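Home | Projects | Travel and Tourism | Reports

Visitor Flow in a Small Heritage Town: The Case of Rillbridge
By Ashwin Bangera
13 June 2023
Comments (7) | Shares

This report examines how day visitors use the old quarter of Rillbridge and whether the town could persuade more of them to stay overnight. It was prepared for the second-year course in destination management.
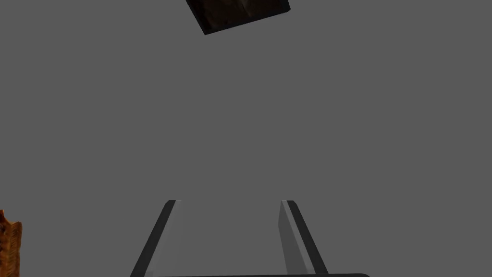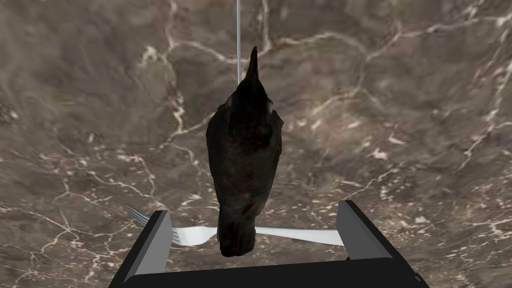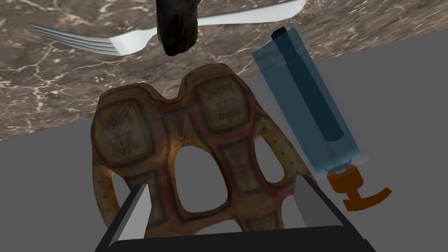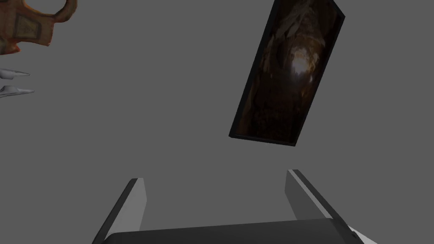
The old quarter has 752 permanent residents and receives up to 1,536 visitors on a festival day in August. Most arrive by coach from Serkadell in the morning and leave before the evening meal. Local inns therefore see little benefit from the crowds, while the cost of street cleaning and parking falls on the town.

A written survey was given to 300 visitors at the Grewal Gate and along the river walk. Respondents were asked how they had heard of the town, how long they planned to stay and what they expected to spend. The castle and the covered market were named most often as reasons for the trip. Few respondents knew of the Pleltis footpath, although it begins a short walk from the coach park.

Two problems appeared repeatedly in the written answers. Signs beyond the market square are poor, and many shops close early - even in the summer months. Several visitors stated that they would have stayed for dinner if a later coach had been available.

It is recommended that the town request an evening coach service, extend the signs to the start of the footpath, and offer a joint ticket for the castle and one guided walk. The survey covered one season only, and winter travel to Rillbridge remains to be studied.

Previous | Next | Back to Reports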